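About Vunico

Vunico was started in March by Marloes Brouwer, in one large room in Pulberg. We make a gripper kit for small robot arms, and we teach it to handle light things such as paper cups.

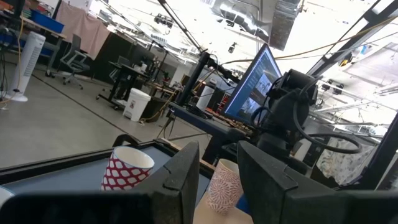 Photo: Vunico / Martens

Each kit comes with two black fingers, a wrist camera and 500 recorded grasps to begin with. Our customers can add their own - the software is the same one we use at our desks. Support is by e-mail, and we answer in English or Dutch.

September 2024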